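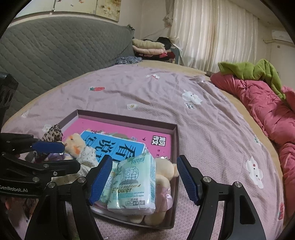

3.2 Households and purchase records

The survey was carried out in Fillanport, a port town with one large supermarket and many small shops. We selected 69 households from three districts (Itau, Essien and the old harbor). Each household kept a paper diary of all purchases of tissue, napkins and toilet paper for four months, starting in December. The diary asked for the date, the type of shop, the number of packets and the price paid. In total we received 1,903 entries that could be used. The entries without a price were removed before the analysis.

Following earlier work on storable goods, we define a stock purchase as any purchase made when the household still has at least one unopened packet at home. This information was given by the household itself, and we could not check it in every case. For this reason the share of stock purchases should be read as an upper limit.

Figure 4. Wrapped tissue packets in an open cardboard tray.

The form of the packet has an influence on where it is kept. Large rolls were mostly stored in the bathroom or under the stairs. Small wrapped packets, of the type in Figure 4, were reported in bedrooms, in kitchen drawers and in bags, and often in several of these places at the same time. Households which used more than two storage places made stock purchases more often than the others. A possible explanation is that the members of the family do not know the total stock, so each person buys when his or her own place is almost empty.

The districts also differ. In Itau, where the supermarket is located, the purchases were larger and less frequent. In Essien most entries come from small shops, and the usual purchase was a single packet. The price per sheet was higher there, but several respondents wrote in the diary that they have no room for a larger quantity. The old harbor is between these two cases.

We did not ask for the brand in the first month. The question was added later, and the answers were too incomplete to be used in the model of Section 4. The effect of discounts is treated separately in Section 3.3.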